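Home | Getting Started | Care | Returns | Help

Section 4. Fitting and Setting the Koo Adjustable Waist

Read this section before you put the skirt on. The tag inside says "one size fits most." Treat that the way you'd treat it on anything else.

What you need

A tape measure, a mirror you can stand back from, and the shoes you plan to wear. The Tilla app will offer to measure you with your phone. I have compared it with a cloth tape and I would stick with the tape.

4.1 Measure

1. Stand normally. Don't hold your stomach in.
2. Wrap the tape where you want the waistband to sit. On most people this is higher than the Likix size chart shows.
3. Write the number down in inches. The band covers 26 to 40. If you are at 40 exactly, the chart says you're fine. Sit down in it before you take the tags off.

4.2 Set the band

1. Lay the skirt face down and open the placket.
2. Find the two pull tabs. The left one moves the front panel and the right one moves the back, whatever the label says.
3. Pull both tabs to the same mark. There are 14 marks on each side.
4. Press each tab flat until it clicks.
5. Put the skirt on, close the hook, and walk up a flight of stairs.

Note: If one side rides up, let the back out by one mark and try again. Don't tighten the front to make up for it. The pleats will gap and stay gapped until you steam them.

CAUTION: Do not iron over the tabs. They soften well below the cotton setting, and the warranty doesn't cover it.

4.3 Hem length

The skirt ships at the Burnley length. The catalog calls this "flattering on everyone," a claim I have yet to see hold up for any hem.

1. With your shoes on, have someone mark the length you want. Doing it yourself means bending over, and the hem moves.
2. Fold up to the mark and pin every few inches.
3. Check the back in the mirror. Move pins as needed.
4. Use the snap tape for a temporary hem, or sew it.

Note: The snap tape is sold as good for 400 wears. I can't tell you who counted. Mine began to let go at the side seam during its first winter, so carry a safety pin.

4.4 If the fit is still wrong

- Band rolls over: it's set too tight. Let out one mark on each side.
- Skirt turns as you walk: the tabs are uneven. Go back to 4.2, step 3.
- Lining shows: shorten the lining, which is a separate layer – don't lengthen the skirt.
- Nothing helps: send it back. You have 52 days from delivery, and a skirt that needs this much persuading may not be your skirt.

Next: Section 5, Washing and Storage 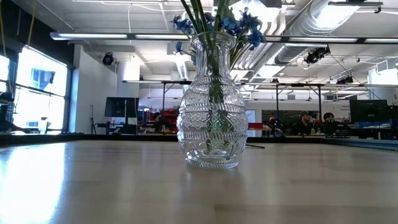 Comments

Jae-in Ra: The left and right tabs are the other way around on mine, so the label was right. Bought in February, maybe they fixed it? Agree about the stairs.

Does the snap tape hold on the wool version? It looks too thin for a hem that heavy.

I measured with the app and then with a tape, and the app had me a full size smaller. Nice of it, but I couldn't close the hook.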